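Slogan T-shirt

A slogan T-shirt is a T-shirt with words on it, and I've been keeping the page on them for this site for a while now, so forgive me if I get carried away! The words can be a joke, a protest, a band lyric, the name of a town or plain nonsense. I count anything you could read aloud (numbers too, though a few readers have written in to disagree).

Most are screen printed. Ink gets pushed through a mesh onto the cotton, one color at a time, and then it's cured with heat. The old Brident shop in Zultley ran 30 shirts an hour on a hand press, which is a good pace if your arms hold up. Short runs are often done with heat transfer vinyl instead - quicker to set up, but it can crack along the folds after around 50 washes.

Placement is half the fun. Chest prints are the classic, back prints carry the longer phrases, and sleeve prints came in later and I love them. The trouble with sleeves is the seam, because the platen has to be narrow and the shirt has to be loaded dead straight. Vasseur, a small label from Cellham, put out a catalog with 312 designs and a good many of them ran text down the arm.

Black on white is still the most common pairing. It's cheap, it needs only one screen, and you can read it from across a street.

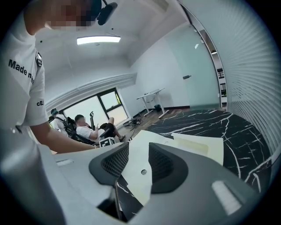 Black lettering on white shirts 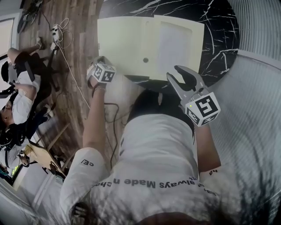
Cellham, February

The Zultley town museum now has 398 slogan shirts in its textile store, mostly gifts from local families. You have to ask at the desk to see them, and they bring them out flat in drawers. Wash yours inside out, by the way, and keep the iron off the print.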